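Small white plastic table, legs go loose again and again
Forum: Home & Garden > Furniture repair and assembly

grastby_shed wrote:
Hello everyone. I have bought the small white Stello table, the one with four screw-in legs, for the balcony of our flat in Markville. I paid 27 dollars for it. After every winter I take the legs off and store all flat, and each time it stands worse. My method is to hold the leg straight and turn it by hand until it stops.

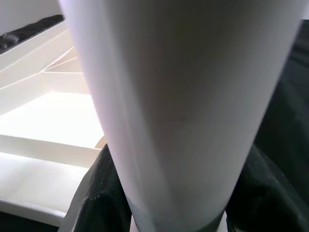 Then I turn a little more, but I am afraid to crack the socket. Is there some trick for the order of the legs? The paper with instructions is lost since August.

lloyd27 wrote:
Put it upside down on something soft, and do all four legs only halfway first. Then go around again and tighten. If you finish one leg completely before you start the next, you can't compare the angles.

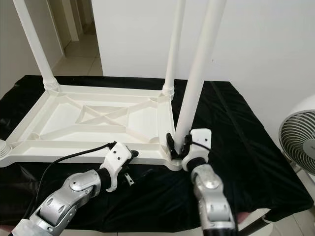 I have the same kind of table and mine carries a microwave of 20 kilos, so the plastic is stronger than it looks. Don't be shy with the last turn. Look at the collars with the ridges at the foot of each leg -- that is where you should grip, the tube higher up is too smooth. An old cloth under the top also saves it from scratches.

tidy_balcony wrote:
I disagree about the last turn. I did exactly this and one socket got a fine crack, you could see it only against the light. Hand tight is enough. I would more suspect dirt. Wash the sockets with warm water and an old toothbrush, and lay out the parts before you begin so you can look inside every collar.

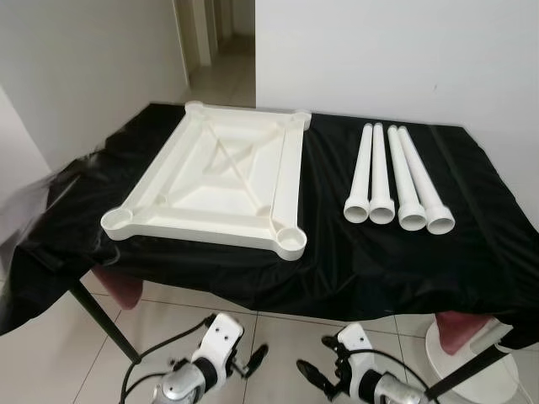 Last edited by tidy_balcony on Feb 6, 2022

Sorry, I corrected my spelling. I wanted to add that no grease should be used. It makes the legs turn out by themselves.

lloyd27 wrote:
Grease I never recommended! But fair point about the dirt, on a balcony there is always sand.

grastby_shed wrote:
Thank you both. I washed the sockets, and from two of them came a surprising amount of grey mud. Then halfway first, as lloyd27 says, and finally only hand tight. 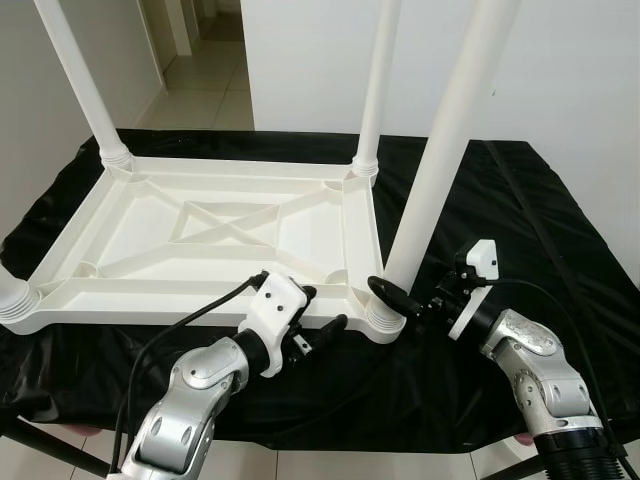

Three legs feel firm now. One still moves a few millimetres at the end, always in the same corner, so maybe the thread there is worn. Does anybody know if Stello sells single legs?

tidy_balcony wrote:
Try to swap that leg with its neighbour first. If the wobble goes with the leg, it's the leg.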